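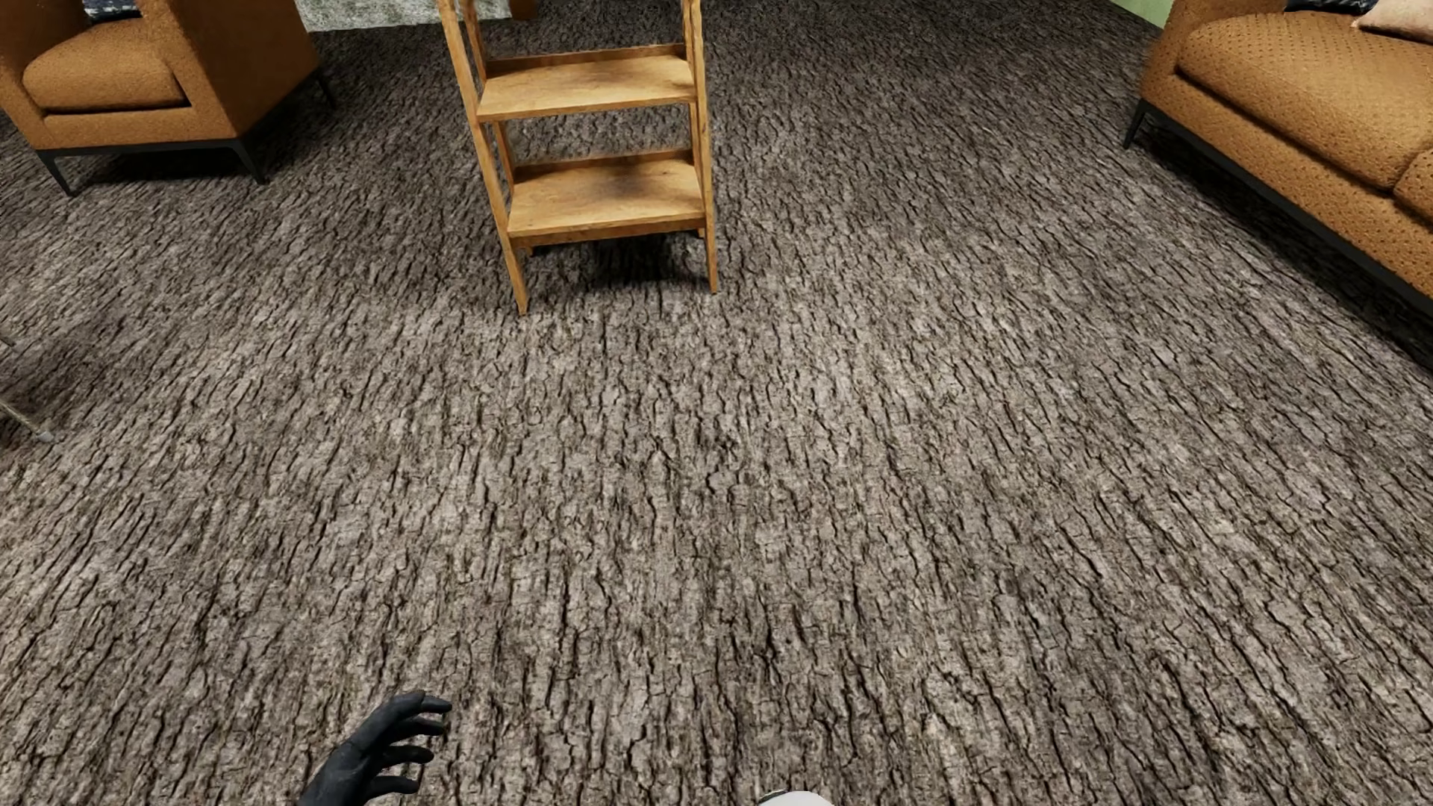
Grimitz Home Rooms — practice rooms for household robots

I sell rooms. Not real ones, sorry! Grimitz is a library of simulated living rooms, hallways and laundry corners where you can let your robot loose on the housework before you let it anywhere near your own couch. I started building them because I wanted to know one thing, and I still get asked it every week: can these machines do chores yet?

My short answer is some of them, slowly, on a good day. The long answer is why the product exists.

What's in the pack

The Home Rooms pack gives you 900 room layouts, all furnished and ready to load. Armchairs, sofas with throw pillows, ladder shelves, rugs, side tables, that kind of thing. You can swap any floor for any other floor, and please do. I put in some truly ugly ones (there's a gray-brown cracked one like tree bark that I'm weirdly fond of) and they find problems faster than a nice plain carpet does. A robot that has only ever seen tidy pale floorboards can get very confused by dark cracks and decide half of them are cables.

Shelves come empty. You fill them yourself from the Emis prop set, sold separately, or with your own models if you have them. Pillows, books, toys and laundry are all loose objects, so they can be picked up, dropped, sat on or lost under the sofa. Chair and sofa legs are modeled properly too, thin ones included, and the space underneath is real space. If your robot can't reach in there for a sock, you'll find out on day one.

So, can it do my chores?

Here's where I think things stand, going by my own test runs and what customers write to me.

Picking things up off an open floor: pretty good. If the sock is out in the middle of the room and the light is decent, a robot with a proper hand will usually get it.

Putting things on a shelf: okay, and better than it was last year. The trouble starts when the shelf has a back strip or a lip and the hand comes in a little low. Then you get a lot of bumping.

Straightening pillows: funny to watch. The robot gets the pillow onto the sofa and then has no opinion about whether it looks nice.

Anything under or behind furniture: still bad. Shadows are a big part of it. The stretch of floor under a seat goes dark, the robot isn't sure what it's looking at, and it either gives up or shoves its arm in and hopes.

Folding: ask me again some other time.

I run my own little benchmark on every release, called Danladi, and it's included free. It's 3,000 short chores, each one starting from a different spot in a room with a different mess. Your robot gets 5 minutes a chore. You'll get a score, plus a replay of every single failure, and I'd look at the replays before the score. I've changed my mind about a controller more than once after watching it circle an armchair for four minutes.

What you need to run it

A desktop with a decent graphics card. Most common arm and hand models load without any fuss, and you can bring your own if it's in one of the standard formats. The robot's own camera view is on by default, so you'll see the room the way it does, with its hands drifting in and out at the bottom.

Sizes and licenses

There are 3 licenses: Solo for one person, Team for a small shop, and Campus for teaching. They all include the same rooms. If you work on shop floors and want benches and bins in place of sofas, you want the Cuden pack, which has its own page and its own (slightly grumpier) manual.

Updates

Last updated Wednesday, November 8, 2023. New in this version: softer seat cushions, more ladder shelves, and a fix for the October bug where pillows sank through armchairs — thanks to everybody who sent me clips of that one. Existing customers can download it from the account page at no charge.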